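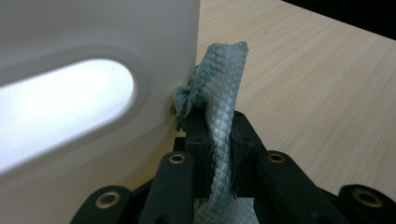

Oval opening, like a handle slot, in a white molded object.

Trultby Shorts - list of animated short films

Trultby is a small catalog of animated short films, kept in one plain table. It has 2615 rows, one film per row. Ylva Nyberg started the list and I maintain it now together with Darren Lambert.

Columns: title, original title, director, country, minutes, technique, source. The minutes are rounded up. If the technique is not known, the field stays empty, please do not write "unknown" there. 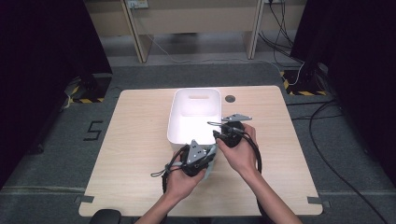
Are films without dialogue included?
They are, and the language field does not exist for this reason. We had it in the Janus version, but it was filled for only 303 films and the spelling was very mixed.

Known problems: 38 films have two directors in one field, divided by a slash. Puppet films and clay films are sometimes mixed up, mostly in the rows that came from the Bloxham festival booklets. Corrections are welcome - send the row number and where you have read it.

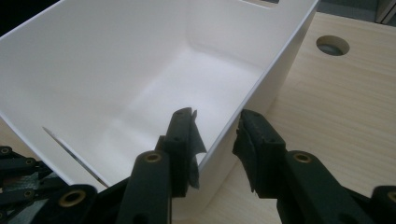 White plastic bin, view of the inside.

Last changed March 19, 2021. Contact: Ermelinda Esteves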